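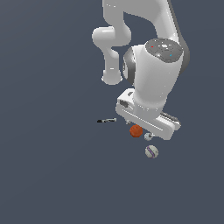
Usman

Home | Visits | Notes | Archive | About

I spent most of a day in November at the Mumton lab open day, which has a new format this year. In place of a row of demo booths, each group gets a room and has to talk through one result from start to finish. I had time for two rooms. The first was on warehouse scheduling and I didn't follow enough of it to write it up. The second was Rirora, a grasping project, and I stayed there until the building closed at 5.

Rirora is a method for picking up small things that the arm has never handled before. The group trains entirely in simulation and then moves the result to real hardware at the end. Nearly all of the session was spent on the simulation side. The scene they kept returning to has a white arm hanging over a blue-gray void, with an orange-red ball under the hand, a pale gray ball with a purple stripe, a small gray-white piece of irregular shape, and a thin dark object lying off to the left. There is no table drawn in at all. Someone in the row behind me asked about that, and the presenter said the background is left plain in the training renders and swapped out later, when they test how much the method depends on it.

The main idea is simple to state. Most grasp planners score a single grasp on a single object and take the best one. Rirora scores the grasp together with whatever sits next to the object. If the fingers have to pass close to a neighbor on the way down, the score drops, and the planner may choose a worse grip with a cleaner approach. They call the penalty the crowding term. In the paper it takes up half a page, and in the talk it took up forty minutes, mostly on how to set its weight.

Set the weight too low and the hand plows into things. Set it too high and the planner refuses to pick anything that has company, which was the failure they had for most of the first year. The fix was to let the weight change with the size of the target. Small targets get a lower penalty, on the grounds that there is often no clean approach to them anyway.

The test set has 282 scenes, all made by a tool called Postar that drops random shapes into a space and lets them settle. The baseline planner cleared 193 of them. The group's own figure was higher, but they asked visitors not to pass it on before the paper is out, so I will leave it there. What they did let us write about was the breakdown of failures. Balls were easy. Slender things were the worst by a wide margin - the estimate of which way a thin object points is often off by enough that the fingers close on nothing. Irregular pieces fell somewhere in between.

I asked whether the plain background makes the problem too easy. The answer was partly yes. With a busy background the numbers fall, and they fall more for gray objects than for bright ones. The group has a chart of this and it is going into the appendix. I would have put it in the main text.

The last part was a walk through the training loop on a wall screen, one step at a time. This was slow but I found it the most useful part of the day. At each step the presenter stopped with the hand above the objects and brought up the scores for the candidate grasps, 8 at a time. Several of the top candidates came in at odd angles I would not have picked by eye. With the crowding term switched off, the list reordered itself and the upright grasps came back to the top.

Some practical notes for anyone going next year. Sign up for rooms ahead of time, as the hardware room was full before I got there. The cafe closes at two. Parking is on the far side of the site and the signs point to the old entrance. The handouts were printed single-sided and the formulas on the second page were too small to read, but the group said a larger copy would go up on the project page.

Comments

gridlock_m: Was there anything on how long planning takes per grasp? The last version was far too slow for our line.

Usman: They said it was faster than before but gave no number. The crowding term is cheap, the candidate sampling is the slow part.

tansy: I was in the scheduling room and didn't follow it either.

pk_west: Thin objects are a problem for us too. We ended up adding a second viewpoint and it helped a bit.

Recent visits
Two hours at a bearing plant
Mumton open day, last year's notes
Conveyor fair: the small halls
A look at Postar scene files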